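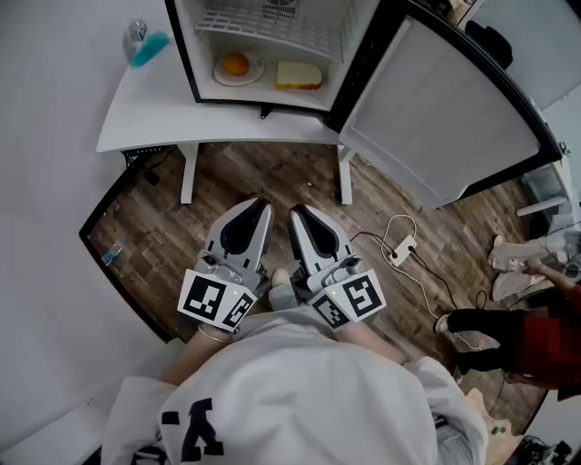 Equipment Planning Meeting – Minutes

Lurnmont, upstairs meeting room
07/10/2022, 10:00 start
Chair: Farah Pasaribu
Present: purchasing, data collection, facilities, finance (by phone for items 1 to 3)
Apologies: IT

1. Minutes of the last meeting

Accepted with one change. The note that the Saber demo "went well" was struck out. Farah said the demo was done on the vendor's own table with the vendor's own cup, and we learned very little from it.

2. Hand-held grippers, second order

Data collection asked for 19 more pairs. The Prister quote is $461 a pair, not counting spare pads or freight. Finance asked how many of the pairs we already have are out of the cupboard on a normal day. Data collection did not have the figure and said it depends on the week. The chair said that was not good enough for an order this size.

There was a long talk about the marker tags. The current grippers have square black-and-white tags on the side faces, and the Prister sales sheet says new tags "rarely" need replacing. Facilities wanted to know what rarely means. Purchasing has asked twice and got the same sheet back both times.

Decision: no order today. Data collection to keep a sign-out log through the end of the month and bring it back.

3. Mini fridges

The fridge tasks now take up more of the schedule than anything else. We have one fridge station, with the fridge up on the white table, and the request is for two more set up the same way. Data collection's case is that people are waiting for a turn.

Finance asked why a fridge that has to hold a plate and a slice of cake needs to be new. Data collection said used ones come with odd door seals and the shelf wires don't match. Farah did not see why matching shelves matter if the whole idea is to get variety. Data collection agreed this was a fair point but would still rather have new.

Food cost was raised again. Real fruit and real cake are coming out of the supplies line, and 86 receipts have been turned in so far this quarter, most of them with no project name. Finance will stop paying unmarked receipts.

Decision: one more fridge, used, up to whatever is left in small equipment. Second fridge refused for now.

4. Floor power and cables

Facilities is not happy with power strips and cables on the floor where people are looking down at their hands and not at their feet. The Hangate rep suggested overhead drops for the whole room – at a price that made the item very short. Facilities will price cord covers and hooks under the tables first.

Also asked: drink bottles off the floor in the work areas, please. This was in the February minutes too.

5. Saber arm

The vendor wants an answer on the lease. The brochure claims it will run fridge tasks "out of the box." Farah asked if anyone in the room believed that. No hands went up. The chair will tell Saber we want a trial on our table, with our fridge and our plates, before any lease is discussed. If they say no, the item comes off the agenda.

6. Actions

Data collection – sign-out log for grippers; project names on all food receipts
Purchasing – written answer from Prister on tag life and pad prices
Facilities – cord covers and hooks, quote; look for a used fridge
Farah Pasaribu – letter to Saber
Finance – balance left in small equipment, to everyone by email

Meeting closed 11:25. Next meeting when the gripper log is in.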